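仿真抽屉调参小窍门:开抽屉这件事,我攒下的一堆土办法

更新于2018年2月23日,星期五

做家务机器人的朋友大多都有一张"抽屉清单",就像厨房里贴在冰箱门上的去渍妙招一样,平时不起眼,用的时候真能救命。我这张清单是从去年七月开始记的,最早只有几行,写在 Pangaribuan 仿真环境的安装笔记背面,后来越写越多,索性整理出来。全是软件这一侧的:控制、感知、规划,外加一些工具上的小习惯。硬件我不在行,就不乱讲了。

先说我这边的环境。控制器跑在 Curna 上,规划器用的是 Plekier,厨房和卧室的家具模型来自 Brernimgate 那个模型包。你用别的也没关系,下面大部分办法换个名字照样能用。

一、动手之前

先检查关节,再检查策略。抽屉打不开的时候,第一反应别去改奖励函数!先把滑轨关节单独拿出来,用一个恒定的小力推它,看位置曲线是不是平滑。我有一回调了两个晚上的抓取参数,最后发现滑轨的上下限写反了,抽屉往柜子里面"开"。那种心情,做过的人都懂。

模型的单位要核对。Brernimgate 里有几个老柜子是按厘米建的,导入之后大得像车库。我的做法是导入脚本里加一行断言,抽屉宽度超过一个合理值就直接报错停下,省得后面一路错下去。

阻尼和摩擦分开调。很多人(包括以前的我)喜欢把摩擦调大来让抽屉"有手感",结果是拉到一半忽然卡住,再一用力就窜出来。试试把静摩擦压低一点,手感交给阻尼去管,拉起来会顺滑得多,控制器也不会一惊一乍。

给关节加一点点"回弹保护"。抽屉拉到底撞上限位,仿真里很容易弹回来,像乒乓球似的。限位处的刚度降一降,再补一点阻尼,就安静了。改完别忘了把整套回放重跑一遍,限位变软以后,有些原本靠"撞到底"来判断成功的脚本会失灵。

二、感知这一块

把手别只认颜色。仿真里的金属把手特别爱反光,高光跑到哪儿,颜色分割就跟到哪儿,一会儿说把手在左边,一会儿说把手断成了两截。我现在的流程是先用深度找面板的边,再沿着边往外找凸出来的细长东西,颜色只拿来做最后的确认。速度慢一丁点,但是稳!

抽屉朝向别默认和画面平行。相机一换位置,柜子在画面里就是斜的,拿水平框去套,框里一大半都是地板。用带角度的框,或者干脆直接估计面板那条边的方向,后面的拉动方向也可以由它推出来,一举两得。

暗处单独处理。抽屉最里头常常黑成一片,深度图在那里还算老实,颜色图就完全靠不住了。我会给每个像素算一个"可信度",太暗的地方打低分,判断里面有没有东西的时候只看分数高的区域。分数低的区域一律标成"不知道",千万不要标成"空"。这一条我恨不得写三遍:不知道和空是两回事,不知道和空是两回事,不知道和空是两回事!

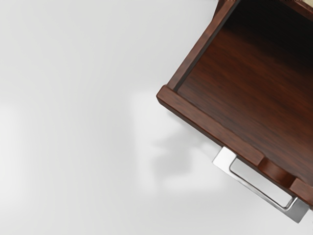 标成"不知道"以后,规划器那边也要配合。Plekier 默认只认"占用"和"空闲"两种格子,第三种要自己加。加起来不难,在地图层里多开一个标志位,然后告诉规划器:手可以从"不知道"的上方经过,但不许伸进去。等抽屉再拉开一些,或者换个视角补看一眼,再把标志清掉。

光照随机化要舍得下本钱。我每次训练感知模型都会把灯的位置、强度和色温一起打乱,地面的反光程度也打乱。光滑的地面会映出模模糊糊的亮块,模型很容易把亮块的直边当成家具的边。打乱之后误检少了一大截,效果好得我当场就想给渲染器鞠躬。

木纹也要换。同一张木纹贴图用久了,模型会偷偷记住纹理,换个柜子就抓瞎。我的贴图文件夹里现在有44张木纹,深的浅的、红的黄的都有,每回合随机抽。要是你只有几张也没关系,转个角度、调调明暗,一张当好几张用。

三、规划和控制

拉的方向让抽屉自己说了算。不要在世界坐标里写死"往后拉",把目标写在滑轨关节的坐标系里,柜子怎么摆都不用改代码。这是我整张清单里性价比最高的一条,改动很小,受益无穷。

抓取点留余量。条形把手中间是空的,手指要穿过去,抓取点如果正好落在两头的连接处,手指就会顶在实心的地方。我把候选点往把手中段收,再检查一下手指穿过开口时前后有没有足够的空隙。空隙不够,就换成用指尖勾,勾着拉对姿态误差特别宽容,强烈推荐大家试试。

面板上沿如果有凹槽,也可以利用。有些抽屉的面板上沿挖了一道弧形缺口,本来就是给人手指留位置的。给规划器多准备一套"从上往下扣住缺口往外带"的动作,把手被挡住的时候就有备用方案了。我做这套备用动作只花了一个下午,成功率却涨得很开心。

力控比位置控制省心。拉抽屉的时候,沿滑轨方向用速度加力的上限,其余方向放软,让手跟着抽屉走。要是六个方向全用硬邦邦的位置控制,朝向估计只要偏一点点,手腕就和滑轨较上劲了,仿真里会看到抽屉一抖一抖的,实在不好看(听说放到实物上声音更不好听)。

先松劲,再松手。夹爪一打开就立刻后退,手指常常会把抽屉又带回去一截。正确的顺序是:把拉力降到零,等几个控制周期,打开夹爪,沿着接近时的方向退出来,然后再去干别的。我在 Curna 的状态机里给这一步单独起了个名字叫"放手",谁也不许跳过。

拉开多少,看要拿什么。不用每次都拉到底!取靠前的东西,拉开一半就够了。我的默认值是行程的70%,这个位置看得见大半个底板,关起来也快。要拿最里面的东西,再发一次"继续拉"的指令就好。

关抽屉别用拉的反动作。倒着播放轨迹看起来很聪明,其实多此一举:关的时候根本用不着抓把手,用指背顶住面板中间平稳地推进去就行。推的点尽量靠近中线,偏了容易歪,尤其是滑轨间隙建得比较大的模型。

四、工具和日常习惯

随机种子一定要存。我把每次失败的种子写进一个文本文件,文件名就叫"今天又怎么了",第二天早上泡好茶逐个重放。我最喜欢的一个种子是2147,几乎每次改完控制器它都能给我找出点新毛病,现在成了固定的考题,过不了它就不合并代码。

相机视角多存一个俯视的。从上往下看抽屉,面板、侧板、底板的关系一目了然,有没有拉歪一眼就知道。侧面视角留给看手指和把手的接触。两路画面同步存,回放的时候并排看,排查起来飞快!

画面里该有的东西,用脚本检查。每次导出图像前,我会让脚本确认抽屉面板至少有一部分在视野里。别小看这一步,我曾经喜滋滋地渲染了一整夜,早上打开一看全是地板,灰灰的,非常干净。

日志写人话。"状态4到状态5失败"这种日志,过一周自己都看不懂。改成"勾住把手之后,拉力到了上限,抽屉没动",多敲几个字,以后省半小时。

参数放进一个文件。摩擦、阻尼、力的上限、拉开比例,全部收在同一个配置文件里,每一项后面写上单位和改动的缘由。我的那个文件现在有23项,谁来都能看明白,包括半年后的我。

回归测试挑小的跑。全套家具跑一遍太久,平时我只跑三个:一个浅抽屉,一个深抽屉,一个把手特别靠边的。下班前再让机器跑全套,第二天看结果。

五、几个常碰到的小毛病

抽屉自己慢慢滑出来:先看柜子是不是放得有点斜,再看静摩擦是不是压得太狠了。加一个很弱的"关闭卡位"也行,拉开头一小段时稍微费点劲,过了就顺了。

手指穿进面板里:多半是仿真步长太大,或者碰撞体用了偷懒的粗模型。面板、侧板、底板分别用长方体来拼,把手两头和横杆也分开拼,又快又准。千万别给把手套一个整块的凸包,一套上去中间的开口就被填死了,手指永远伸不进去,你还会以为是规划器坏了。

把手位置一直在跳:检查一下是不是把地面上的反光也算进去了。只在面板边缘附近搜索,再加一点时间上的平滑,一般就老实了。平滑别加太多,抽屉动起来之后估计值会拖在后面。

里面的小物件跟着乱跑:拉得太急。把加速度的上限降下来,最高速度可以不动。起步柔和一点,里面的勺子啊笔啊就乖乖待着了。

拉开以后规划器不肯往里伸手:八成是"不知道"的标志没有清掉。让相机往前挪一点再看一次,清掉已经看清楚的格子,问题马上就消失。

下一篇打算写柜门,铰链比滑轨调皮多了,圆弧轨迹那部分我还在反复试。手头有好用的铰链参数的,欢迎留言,最好连种子一起贴上来!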